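The Room at the Back of the House
On living without a view, and what people do about it

By Shireen Jacobs

My grandmother's kitchen in Candcombe looked straight out at a brick wall. The wall belonged to the dry cleaner's next door, and it stood so close that you could lean out over the sink and touch it with a wooden spoon, which my cousins and I did whenever she was out of the room. She lived in that house for most of her married life, and I never once heard her complain about the wall. What she did was hang a calendar in front of the glass. It came free every year from the feed store, and it always had the same sort of picture on it: a lake, a mountain, a field with a fence running away over a rise. She'd turn the page on the first of the month and stand back with her arms folded, and then she'd say, "Well, we've moved," and go back to her potatoes.

I have thought about that calendar a great deal over the past year and a half, as I expect many people have thought about their own walls and windows. We have all been indoors so much. I started asking friends what they looked at when they looked up from whatever they were doing, and then I started asking friends of friends, and by the time the leaves were turning I had a notebook full of other people's views (and a good many other people's brick walls, too) and an editor who was kind enough to say that she'd like to read it.

A woman who paints meadows

Zoi Politis came to mural painting late, after a long stretch of working in the office of a shipping company. She has a studio above a bakery, and the whole place smells of warm sugar until early afternoon, when it begins to smell of turpentine instead. She made me a coffee so strong I could feel it in my elbows, and then she showed me her sketchbooks.

She paints windows. People send her the measurements of a wall, usually in a hallway or a basement or a room that was once a pantry, and she paints them a window with something lovely on the other side. She has done harbors and orchards, and one very odd street in the rain for a man who missed the city he grew up in. Mostly, though, she is asked for green.

"They tell me they want something unusual," she said. "Then I show them the hills, and that's the end of the conversation. They want the hills."

I asked whether that got dull, and she looked at me as if I'd asked whether bread got dull. Every hill has to be worked out fresh, she said. Where is the sun? Who mows that grass? If there's a house, is anybody home? She decides all of this before she opens a can of paint, and she doesn't tell the customer any of it. There is a farmhouse she's painted again and again over the years, and she knows which step on the back porch is loose.

Her prices start at 300 dollars for a small panel and climb quickly from there, and she has a waiting list that runs well past December. She is a little embarrassed by this. For years she took whatever came along, and now she has to write apologetic letters to people who would like a meadow by their daughter's birthday.

The trouble with a perfect view

Of course there are people who have the real thing, and I made a point of visiting one of them. Pravesh Mathebula lives at the top of a long gravel road with a valley laid out under his porch like a supper table. I drove up in the evening, got out of the car, and said something foolish and heartfelt. He was very nice about it.

He confessed, once we'd sat down, that he keeps his desk turned to the wall. He writes repair manuals for farm equipment, and he found when he moved in that he couldn't get through a paragraph on hydraulic hoses with all that weather going on. A hawk would come over. A storm would build up at the far end and take an hour to arrive. So he turned the desk around, and now he rations himself to the porch at lunch and again at suppertime, and he says he enjoys it more than he did when he had it all day long.

What he has over the desk is a postcard of a train station. He bought it at a yard sale and has never been to the station or, as far as he knows, to the country it's in. I liked him enormously for that.

Nosipho Radebe has thought about all this more carefully than I have. She has spent her career as an interior designer for clinics and nursing homes, places where the people in the rooms have very little say in which room they get. She is tall and quick and talks with both hands, and she has strong feelings about beige.

When she first started out, she told me, she believed that only a real window would do, and that anything painted or printed was a kind of fib told to sick people. She fought for glass on every job. Sometimes she got it. Often the building simply wouldn't allow it, and the choice was between a bare wall and something on the wall, and she'd leave the wall bare on principle. Then her own mother spent a winter in a room on the inside of a hallway, and asked Nosipho, quite mildly, whether somebody could please put up a picture of some trees.

"So I put up the trees," Nosipho said. "I'd been a snob, and my mother was too polite to say it."

Her advice for anyone decorating a dim room is full of small practical things. Hang the scene at the height a real window would sit, and think about where you'll be when you look at it, whether that's standing at a counter or lying down. Choose a picture with distance in it, so the eye has somewhere to travel. Keep a lamp near it, and let the light come from the same side as the painted sun. She doesn't mind a bit of fuss around the edges, either. A painted frame helps, she says, or a shelf underneath with a plant on it. Her mother wanted curtains and got them, a yellow checked pair on a tension rod, and opened them every morning. 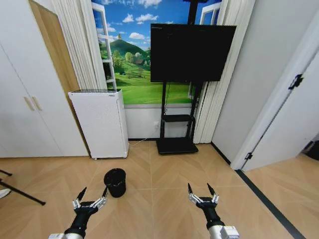
Letters from the basement

After I mentioned this piece in my column last spring, the letters began to come in, and I want to thank everyone who wrote. I couldn't answer them all properly. Urmila Maurya wrote four pages, on both sides, about the basement apartment she rented as a student, where the only window was at sidewalk level and showed her nothing but feet. She got to know the feet. There was a pair of red boots that went by at 7 every morning and came back after dark, and during one icy week when the boots didn't appear, she worried so much that she couldn't study. When they finally came past again she ran up the stairs in her socks to say hello, and then lost her nerve and pretended to be checking the mail.

She lives in a house with a yard now, and a maple, and a bird feeder that the squirrels have taken over entirely. She says she wouldn't trade. But she has never known any of her neighbors as well as she knew those boots.

Another reader wrote about a grandfather who had worked nights and slept days, and who kept a poster of a beach taped to the ceiling over his bed. A third told me that her family used to pick one picture in the doctor's waiting room and invent a story about it, adding a piece each visit, and that the story had grown to take in a smuggler, a wedding, and a goat. I would have liked to print that one in full.

The calendar again

My grandmother's house was sold a long time ago. I went back in October 2021 to have a look at it, and the new owners, who had no reason at all to be hospitable to a stranger with a notebook, asked me in. The kitchen has been redone. The sink is in a different spot, the old linoleum is gone, and there's a handsome stove where the table used to be.

The dry cleaner's is gone, too. It came down a few years back, and there's a little parking lot there now, with a row of young pear trees along the edge. So the window has a view at last! I stood at it for quite a while. I could see the back of the post office and a good wide piece of sky, and a man trying to fit a bookcase into a very small car, first one way and then the other, with the patience of a saint.

I asked the owners whether they'd ever found an old calendar nail at the top of the window frame, and the husband laughed and reached up and put his finger on it. They'd painted over it twice. He said they had always wondered what it was for, and I told them about the lakes and the mountains, and we stayed there talking until their coffee had gone cold and they had to make another pot.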